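Showing, then leaving it alone: hand grippers in the front room

August 23, 2024
By the Resska newsletter desk

Members who came to the Emstead open evening in July asked for a longer note on how the demonstrations are made, so this month's item is about that. It covers the hand-held side only. The remote-control rig at Skovero will get its own piece when it is back from repair.

The method is simple to describe. A person takes a gripper in each hand and does an ordinary job with it, at an ordinary speed, in an ordinary room. The grippers record what they see and how far the jaws are open, and the path of each hand is worked out afterwards. Later on, a robot arm fitted with the same kind of jaws is trained on many of those recordings. The arm never has to be in the house while the job is being shown.

The current job is fruit and a plate. Fruit goes from the cloth to the plate, or from the plate to the cloth, and the mix is changed between runs so that the robot doesn't learn one layout by heart. We use tangerines, tomatoes and whatever else is in season.

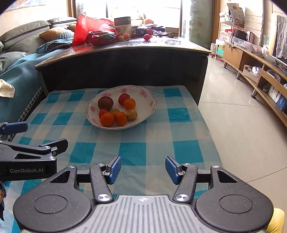 Why not just move the robot's own arm through the job?
You can, and we did that for the first trials, but it is slow and heavy work, and the arm has to be carried to every new room. A pair of grippers goes in a rucksack.

We have 90 usable demonstrations of the fruit job so far, out of a larger number that were thrown away. A run is thrown away if the person stops halfway to think, if something rolls on to the floor, or if a hand moves so fast that the path can't be worked out. New people lose most of their first session to the last of these. They treat it like a race. The advice on the sheet is to move as you would when laying a table for guests, and it seems to do the trick.

The other common fault is using one hand for everything. With two grippers there is a strong pull towards letting the better hand do the work while the other one hangs about in the air. The robot will copy that too. So each person is asked to swap over after 5 runs and to let each hand take the fruit on its own side. Small, round things are the hardest. The jaws need to come down level with the middle of the fruit – too high and it shoots out sideways, too low and the tips catch the cloth and drag it. 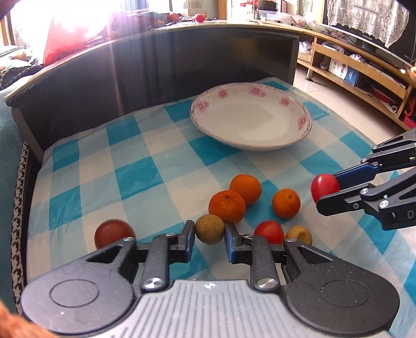

Tomatoes need a separate word. A person with bare fingers knows at once how hard they are pressing, and with a gripper in the way most of that feeling is lost. We ask people to close the jaws slowly, stop as soon as the tomato lifts, and not to give it an extra squeeze for luck. A firm squeeze does no harm to a tangerine, but the habit carries across.

After the Tóth method was written up last winter we also stopped tidying between runs. The room stays as it is, with the curtains open or shut as the household likes. Changes in daylight are useful to the training and we don't try to even them out. Two more homes in Emstead are booked for the autumn, and after that the job moves on to cups and spoons.

If you would like to have a go, sessions last 72 minutes including a break, and no experience is needed. Please wear sleeves that can be pushed up. Left-handed people are especially welcome as we are short of them.

Comments (4)

gatepost: Did a session in July. My wrists knew about it the next day but I'd do it again. The swapping over is harder than it sounds.

M.: Is the sheet going to be put online? I lost mine.

Resska desk: It will go up with the next issue – there are a couple of corrections to make first.

oldkiln: Would be good to see the failed runs as well. I learned more from watching those on the open evening than from the good ones.

© 2024 Resska | Contact the newsletter desk | Back to top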